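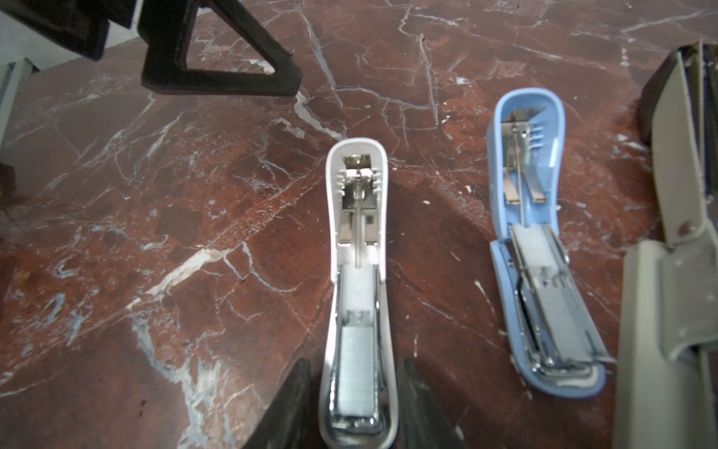 Dinsa Open Day Recordings: Data Card

Summary
This release contains recordings made during the October open day of the Dinsa robotics workshop, hosted by Clekier. Visitors watched a two-finger arm handle everyday office items and were then invited to guide it themselves. The stapler task is documented on this card. The other stations are covered in the Ukel card.

Contents
30 episodes, stored in 6 folders by session. Each episode has wrist camera video, joint positions and a short text label. Folders 1 and 2 were recorded by staff before the doors opened at 10 a.m.; the remainder were recorded with visitors at the controls.

Task
Staplers are placed open on a stone surface. The operator brings the fingers to either side of one stapler, closes them, lifts it and sets it down again. Models differ in size and in housing material – some plastic, some metal.

Known limitations
Visitor episodes vary widely in speed. The text labels in folder 5 were entered by hand after the event and may contain spelling errors. Audio was removed before release. Joint positions are missing from episode 8.

Use
The recordings may be used for teaching and research. Please cite them as "Dinsa Open Day Recordings, Clekier."

Contacts
Data and corrections: Asnakech Tufa
Group visits and demonstrations: Henok Demissie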